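Notebook, Media Recognition Desk, Flakolham office
Entry for June, opened 9:40 a.m.
Kept by Nurhan Karakaya. Copy to Hacer Çınar.

Subject: selection method for the annual business figure profile, second trial.

The first trial ranked candidates by the number of articles in which they were named. The result favored chief executives whose companies had been sued during the year. The desk has agreed that volume of coverage will be kept as a background measure and will no longer set the order of the list.

For the second trial, the long list was held at 18 names. Each name was scored on four questions: whether the person made a decision that changed prices or wages, whether that decision reached people outside the person's own firm, whether it can be dated, and whether another person in the same post would likely have done the same. The fourth question caused the most disagreement. H. Çınar scored it strictly and gave no marks to any head of a central bank. I scored it more loosely. Our two sheets have been kept apart and should not be averaged until the wording is settled.

The reader ballot closed with 2,000 valid entries. Entries submitted through the Nokenent newsletter link were counted together with those from the main page, although the two forms listed the candidates in different orders. The Nokenent form was alphabetical. The main page form placed the founder of Sanidport first, and she received a clear lead there and a middling result on the other. I consider this an effect of the order until shown otherwise. 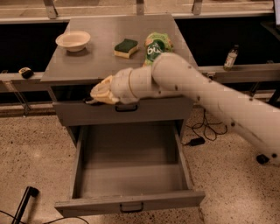 The ballot will therefore be run again with the order of names shuffled for each reader. The earlier entries are to be stored and marked "not for publication." Hacer has asked that the sales team not be given interim standings, as one candidate's press office has already written to request them. The request was declined by letter at 2:15 p.m.

A question of eligibility remains open. The Yalçınkaya shipping group was nominated as a whole, and the rules in force speak only of a person. Past editions allowed a pair of founders on one occasion, with no written reason. My recommendation is to admit individuals only this year and to mention the group in the introductory essay. Hacer prefers a separate category. She will send a draft of the rule.

To do before the next entry:
Rewrite question four and test it on last year's list.
Confirm with the web desk that the shuffled form works on phones.
Find the old correspondence on the joint award.
Ask legal whether "most influential" may appear in the headline without a stated method.

Entry closed 4:50 p.m. N.K.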